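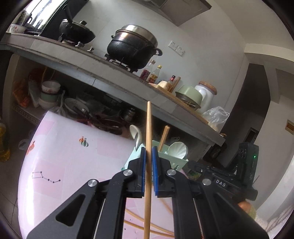
# Quiénes somos

Ramimier es una empresa pequeña que graba tareas domésticas hechas a mano para que luego las aprenda un robot. Llevamos en esto el tiempo suficiente para desconfiar de casi todo lo que se promete en nuestro sector, empezando por lo que prometíamos nosotros en la primera versión de esta página, donde hablábamos de «cocinas autónomas». La hemos retirado.

Trabajamos con pinzas de mano. Una persona las empuña, hace la tarea y la cámara de la propia pinza registra lo que tiene delante. También probamos el control remoto, con un brazo en una sala y el operador en otra, y lo seguimos usando en algún encargo. Nos resultó lento y cansado, y los operadores acababan moviéndose como creían que debía moverse un robot. No sabemos si eso es bueno o malo para el aprendizaje. Quien diga que lo sabe debería enseñar los datos.

## Qué hacemos

El proyecto principal se llama Cludach y va de recoger y ordenar utensilios de mesa. Reúne 2908 demostraciones, de las que descartamos 829 al revisarlas: agarres a medias, tirones, piezas que acaban en el suelo. Hay clientes que nos piden también las descartadas y se las damos, separadas y marcadas como tales.

Grabamos en casas donde se cocina. Un laboratorio con la mesa gris y la luz fija da cifras muy bonitas que después no aguantan una encimera de verdad.

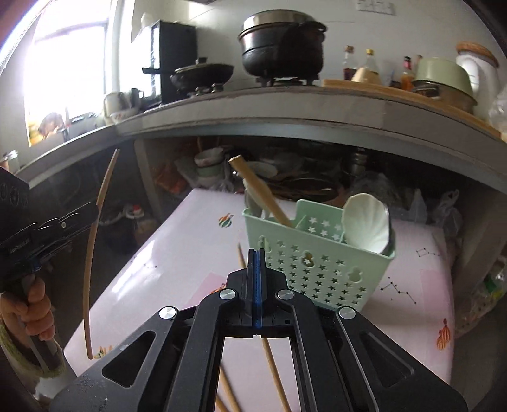

Los palillos son nuestra medida de casi todo. Son finos, ruedan, y entre dos dedos de goma giran con facilidad si se cogen lejos del centro. Cuando trabajamos con dos pinzas sobre la misma mesa, con un palillo casi de pie en una de ellas y otros tendidos en el mantel rosa, cada agarre obliga a decidir por dónde entrar, y dos personas con experiencia no deciden igual. El cestillo verde menta, con sus compartimentos, añade otra dificultad: hay que meter una pieza larga donde ya asoman un mango de madera y una cuchara blanca grande. Una persona lo hace sin mirar apenas. De ahí a que un modelo lo aprenda viendo nuestras grabaciones hay una distancia que no vamos a disimular.

## Lo que no prometemos

Con Ustumden, nuestro primer banco de pruebas, entrenamos un modelo con alrededor de 900 demostraciones y quedamos contentos hasta que cambiamos el mantel. Repetimos con otras 278, grabadas sobre superficies distintas, y mejoró algo, menos de lo que esperábamos. Desde entonces ningún informe nuestro sale sin una prueba en una cocina que el modelo no haya visto.

Tampoco decimos que enseñar a mano sea «natural». La pinza pesa, tapa parte de lo que se quiere coger y hay que aprender a usarla. En febrero cambiamos la formación de entrada y las primeras sesiones de cada persona ya no cuentan para ningún encargo.

## Con quién trabajamos

Compartimos las grabaciones de Cludach con Bravo, que hace el entrenamiento y nos devuelve los fallos clasificados. Discutimos bastante sobre esa clasificación. Si su empresa busca demostraciones de tareas de mesa o de cocina, escríbanos y díganos qué objetos usa y qué consideraría un fracaso. Sin lo segundo no preparamos presupuesto.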